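Open Day at Uvico: One Arm, One Little Board, a Lot of Waiting

March 25, 2018

Doors at Uvico opened early and the coffee was gone by the time I got up the stairs. No matter. Badge, lanyard, a sticker with my name spelled wrong, then straight into the demo hall where the fans were already roaring.

Quick background for anyone who skipped my September piece. Uvico makes planning software for robot arms. Stendora sells it, Deák does the grippers, and the thing everybody came to see is Cinura - their simulator, two years in the works and finally out of the back office. You build the room on screen, you put the arm in it, you let it practice there. Then you send the same program downstairs to the real cell.

First hour was talks. Slides, mostly. A long one on licensing that emptied half the chairs. The good stuff was at the long desk by the windows, where they had Cinura running on a big monitor and let us crowd in as close as we liked. Somebody's backpack in my ribs the whole time. Worth it.

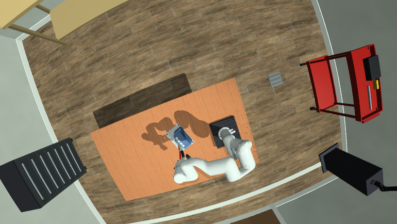
Small parts are the hard bit, and Uvico knows it. Anybody can make an arm shift a crate. Picking at a circuit board is another story - a millimeter off and you've bent something. So the demo went small on purpose. The whole big white arm reaches out along the table, bends down at the wrist, and the tips of that dark gripper come right up to the edge of a little gray board with a blue panel on it. Shadows fall across the wood, too, which got a murmur from the camera people behind me. Bad lighting has killed more vision systems than bad code, one of them told me, and then told me again.

What I liked is that they bothered with the room. Drawers, a red tool cart with junk on the tray, floorboards. Ask why and you get a long answer about clutter and how a program trained in a blank gray box falls apart the minute it meets a real shop. Fair enough. I've been in those shops.

The presenter said the team had put 1339 runs through Cinura on the board task before the open day. No figure on how many went well. I asked. I got a smile and a brochure.

Then downstairs for the real cell, groups of 11, safety glasses on. Slower than on screen, a lot slower, and louder then I expected. We watched two cycles and got moved along so the next group could come in. I'd have stayed for ten more. The line on the stairs by then went all the way back to the coat racks.

Gripes. The sound system. The licensing talk, again. Stendora's price sheet, which lists 31 options and doesnt say which ones you need to get a basic cell going. I asked at their table and was handed over to a second person, who was at lunch.

Cinura goes out to the first paying shops in September. Deák is bringing a softer fingertip to go with it, they had a sample on the counter and let people squeeze it. Feels like a pencil eraser. I'm going back in the fall with a box of my own parts, and Uvico has agreed to let me put them on the table.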